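Home Forum > Workshops and Small Rooms > Tables and floors

White table top in the work room, keep or replace?

baldur_bech
Posted 2026-05-27

Hello everybody. I have a small work room where I sort and pack orders, mostly paper goods and little parts in bags. The main table has a white top and I use it every day. My sister wants me to change it to oak before October, when the busy season starts and I will not have time for such things. I would like opinions from people who really work on a white surface, because in the shops they will tell you anything.

My own experience so far. Small dark things are very easy to find on it. If I drop a black screw on the table I see it immediately, and if I drop the same screw on the floor I can be on my knees for ten minutes. So for me the floor is the bigger problem, and maybe I should begin there.

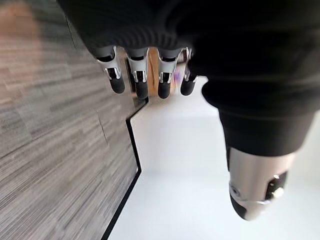
I was thinking to put a mat under the place where I stand, one with a low border, so that things which roll will stop. Has somebody tried this? The room is not large and I don't want to trip on the border when I carry boxes.

The budget is 300 for everything, table and floor together.

nigam_lane
Keep the table. I changed from white to a wood pattern four years ago and I regret it. Every paper clip disappears in the pattern. For the floor I have a plain gray mat without border and I just sweep it at the end of the day.

Lajos Kelemen
I must disagree a little with nigam_lane. White is good for finding things but it is tiring for the eyes. I worked on a white bench for two winters with a strong lamp above, and in the evening I had a headache almost every day. When I put a light green cutting mat on half of the bench, the headaches stopped. Baldur, what kind of light do you have?

baldur_bech
Thank you both. The light is from the ceiling and it is quite even, I don't have a lamp directly on the table. I don't get headaches but I admit that at the end of a long day I prefer to look at something else.

I forgot to write about cleaning. I wipe the white top with a damp cloth and a drop of dish soap, never with powder. The powder made the first table I had dull in one corner, and after that the corner took every stain from tape and ink. 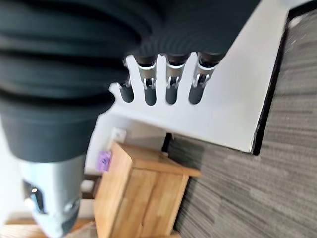
The other thing I pay attention to is the edge. With a straight edge the small bags slide down when my sleeve touches them, and with any kind of shaped edge the dust collects in the low places and I must go there with a soft brush. I use an old toothbrush. A cloth only pushes the dust deeper.

gatdale_gus
Old toothbrush, yes! Or a cotton swab for the very tight corners. I do the same thing on my kitchen shelf and it takes maybe one minute if you do it often. If you leave it for a month it becomes a job, and then you will hate the shelf and blame the shelf.

nigam_lane
Lajos, with respect, I think your problem was the lamp. A strong lamp directly above will tire you on any color, only on white you notice it first. Did you try to move the lamp to the side?

Lajos Kelemen
I did move it, to the left side because I am right-handed. It was better but not enough. Maybe my bench was more shiny than Baldur's. I still say a mat on half of the table is the cheapest thing to try, and if he doesn't like it he can use it in another room. My mat is 26 inches wide and I can still pack on the other half.

hikano_m
About the mat with a border on the floor: please don't. I had one in the hallway where I stack deliveries and I tripped on it with a full box in my arms. If you need to stop rolling things, put a shallow tray on the table and open all the little bags inside the tray. Then nothing arrives on the floor.

baldur_bech
The tray is a good idea, and I am a little ashamed that I didn't think of it. I have two old baking trays which are too scratched for the kitchen.

So the table stays for now. I will try the trays first and then a green mat on the left half, as Lajos says. The oak must wait, and I will have to explain this to my sister on the weekend.

gatdale_gus
Put a piece of felt in the tray, otherwise every screw will make noise and jump out again.

Lajos Kelemen
Felt holds dust. I would use a thin rubber sheet, you can wash it in the sink.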